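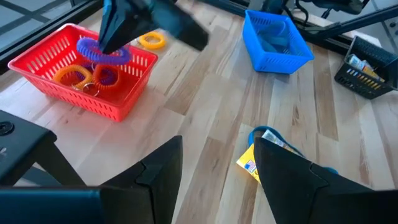 # Key coils: colours and trays

Ultamstead pool issues a coiled wristband with every locker key. The coil is a plain plastic spiral, closed into a loop by a small metal split ring that also carries the key. This page covers the sorting of the coils before they go back on the hooks, and the rules for each tray.

Both changing areas were refitted in September, and the locker numbering changed with them. The old stock was a single colour and gave no clue to which bank a key belonged to. The present stock is bought from Grinow in mixed bags of 400 and has to be split by colour on arrival.

## Red tray

Warm colours and purples. The orange coils and the purple ones share the red tray, as both serve the lower banks. They are tipped in as they come and may overlap. Coils that have hooked through each other should be turned apart along the spiral - pulling them straight will stretch the plastic, and a stretched coil does not close up again.

The silver split ring is the part that fails first. Reject any ring with a gap wide enough to pass a fingernail. A replacement ring from Wakimetti fits without tools, though it is stiff for the first few uses.

## Blue tray

Blue coils in a blue basket. The match is handy when putting things away and a nuisance when checking whether the tray is empty, as the coils are hard to tell from the walls. Run a hand along the bottom before stacking it.

The baskets have slotted sides, so grit falls through when they are rinsed. Rinse over the sink in the plant room, never over the floor drain.

## Yellow

Yellow coils belong to the family cubicles and have no tray of their own. A yellow coil found during sorting is left on the bare table, behind the red basket, until the other colours are finished. There are 21 family cubicles, so the number of yellow coils in use stays small.

## Black tray

Small packaged items only, stood upright so that the fronts can be read from above. Loose coils are not to be put in with them.

## Stock notes

The last full count gave 2650 coils across all colours, including unopened bags. Thirteen were withdrawn for cracked plastic. Ha supplies the numbered tags, which are ordered separately and fitted after sorting. Tags for the upper banks are still on order.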